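Bernadette, October update on the two-arm planning work

Hi Bernadette, you asked for something shorter than last time, so I'll keep the budget stuff in the spreadsheet and stick to the software.

The big item is that the new planner is in and running on both arms. The old one treated each arm as if it lived alone on the table and then checked for collisions at the end, so we spent half our time throwing plans away and starting over. Amnuay rewrote the scheduling layer so the two arms share one timeline, and wow, what a difference to work with! Planning a two-arm move used to take up to 17 seconds on the Horkimer machine. It now comes in under 8, and most of what's left is the inverse kinematics, which I haven't touched yet.

Perception is slower going. We moved from blocks to poker chips over the summer (I know you had doubts) and I still think it was the right call. Chips are thin, they sit on a mat full of printed shapes, and the segmenter loves to report the printing as an object. I've labeled 300 frames by hand so far and retrained twice. The second round is much better on chips lying on bare wood, and still shaky on the mat, especially the pale ones. 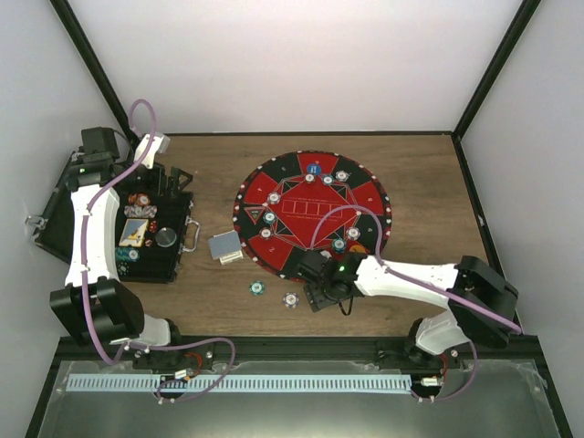 The chip-sorting setup, with the case open on the left and chips spread on and in front of the mat.

The case brings its own headaches. The lid stands up right where the left arm wants to swing, so I added it to the collision model as a fixed plane with a bit of padding. It's crude but it works if we put the case down in the same spot every time. Amnuay wants to fit the lid angle from the depth data, and I'd like to let him have a go at it once the replay tool is done.

About that replay tool: it reads our logs now and steps both arms through a run side by side, with the planner's guesses drawn on top. We have roughly 3,000 runs saved and only the newer ones load cleanly, the older format is missing timestamps for the grippers. I'm writing a converter. The folks at Tran asked for a copy and I said yes, hope that's okay with you.

Still open: hoses. The planner has no idea they exist, and I've been keeping the wrist rotations small by hand in the config. I'd love to talk this through with the Bilport team before I invent something silly.

Next up are the converter, another labeling round for the mat, and a first pass at the IK speedup. I could also use a yes or no on the second Travton license before I set up Amnuay's new machine.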